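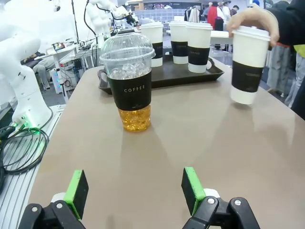
冰的一杯站外面，纸杯们先上托盘。

1/
今天想聊聊端咖啡这件小事。四月以后大家点单就开始分家了，一半人还要热的，一半人已经嚷着要加冰，于是每次去拿饮料，手里都是高高矮矮一堆杯子，脑子也跟着乱（我上辈子大概欠了谁一个托盘）。攒了些心得，慢慢发，想到哪儿写到哪儿。

2/
先说托盘。我喜欢那种带边的长方形托盘，深棕色，两头各有一个能伸手进去的洞。从前图好看买过一个没有边的圆盘，木头的，漂亮得不得了，结果第一次用就在楼梯口送走了两杯拿铁，从此它就在我家窗台上托花盆，过得比我舒服。

3/
两头有洞这一点真的要夸一夸！手指扣得进去，手腕不用往外翻，走长一点的路也不会酸。Milagros Tamayo 以前在 Plonwood 的早餐店干过，她教我端的时候胳膊肘贴着腰，眼睛看前面，千万别盯着杯子。我一开始不信，越怕洒越要盯，越盯越洒，后来照她说的试了一个礼拜，信了。

4/
再说杯子。纸杯配白盖子、外面套一圈黑色杯套，杯套上印着“COFFEE”，老老实实的，我看着就安心。缺点也在这儿：套上以后每杯长得一模一样，美式、拿铁、燕麦奶的，全靠猜。我的办法是拿支油性笔，在盖子边上写一个字，“美”“拿”“燕”，字丑没关系，认得出就行。

5/
有朋友问为什么不写在杯套上。我写过，黑底上什么笔都看不见，还专门去买了一支银色的，写完好看是好看，手一握蹭了一掌心的银粉，跟刚参加完手工课似的。所以还是写盖子吧，便宜又省心。

6/
冰饮是另一种脾气。透明杯子加一个圆鼓鼓的盖子，个头高，重心也高，和矮墩墩的纸杯挤在一起，转弯的时候它总是第一个晃。我现在能分就分：热的一盘，冰的一盘，跑两趟就跑两趟。Yeison Quispe 笑我浪费腿脚，他习惯一盘全装，稳稳当当从来没翻过，我承认这是天赋，我没有。

7/
容量也顺便说一句。我们常去的那家，小纸杯是300毫升，冰的大杯是500毫升，里头再塞冰，一杯抵得上小半块砖。所以冰的那盘我从来不贪多，3杯封顶，再多就喊人帮忙。开口喊人这件事我练了很久，比端盘子难。

8/
摆的顺序，我自己是这样：大的先放，放中间，小的围着它站，杯子和杯子之间轻轻挨着，彼此有个依靠。要是人少杯子少，就统统往中间靠拢，别一个角上孤零零站一杯。放下托盘以后也别急着松手，等它四个角都落实了再去拿杯子。 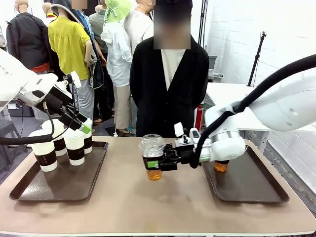

9/
两个托盘并排放的时候，中间一定给自己留点空地方。换杯子、找人、临时有人说“我那杯能不能换成冰的”，都得靠这块空地周转。我以前恨不得把桌面铺满，看着丰盛，结果想挪一杯就得先动旁边的两杯，像在玩那种推来推去的拼图，越急越挪不出来。

10/
还有盖子。要不要盖上，大家意见很大。Darius Adomaitis 喝热的坚决不要盖，说隔着小口子喝不到香气，咖啡等于白点。我懂他，我坐下来慢慢喝的时候也要先把盖子掀了。但是只要还得走路，哪怕就从柜台走到窗边那几步，我都会盖好了再走，到了地方再掀，谁也不耽误。

11/
掀下来的盖子请倒扣着放，别正着放。正着放底下那圈水汽会在桌上印一个圆，等它干了就成了一圈淡淡的印子，浅色桌面上看得特别清楚。我家那张米色的桌子就被我印过好几个，擦了半天，最后用温水加一点小苏打才弄掉，擦完闻着还有股饼干味儿。

12/
冰饮的杯子更会出汗，放久了杯底一摊水。我包里常年塞着一叠餐巾纸，往托盘里先垫一层，既吸水又防滑，两件事一起办了。Fredy Londoño 更讲究，他剪了一块薄薄的橱柜防滑垫，刚好铺满盘底，用完冲一冲晾着就行，我已经厚着脸皮请他给我也剪一块啦。

13/
递杯子的时候，我喜欢捏着下半截递出去，把上面有杯套的地方留给对方来接。这个是小时候跟我外婆学的，她递茶杯永远把杯把转向客人，自己去捧烫的那一边。长大了想起来，手还是会自己转过去。

14/
冰茶那种琥珀色的饮料，我还有个私心：让它在托盘上多待一会儿再发。亮堂堂的地方一照，颜色真好看，像把下午三点装进杯子里了。当然不能待太久，冰化了味道就淡，等的人脸色也会跟着淡。

15/
有人私信问，20个人的量怎么办。我没一个人端过这么多，真的不敢教。只能讲讲上次在 Grirngate 帮朋友布置茶歇的做法：先把空托盘分好放在桌上，每个托盘前面贴一张便条，写清楚是热是冰，杯子来了直接各回各家，不用在半路上重新排队。便条的字要写大一点，戴眼镜的和没戴眼镜的都能看见。

16/
最后剩下的杯套我都舍不得扔，叠扁了放在抽屉里，家里喝热水的玻璃杯正好能套上，大小差一点就折一折再塞。抽屉已经快关不上了，你们谁有别的用法快告诉我，我去烧水了，晚点回来看评论～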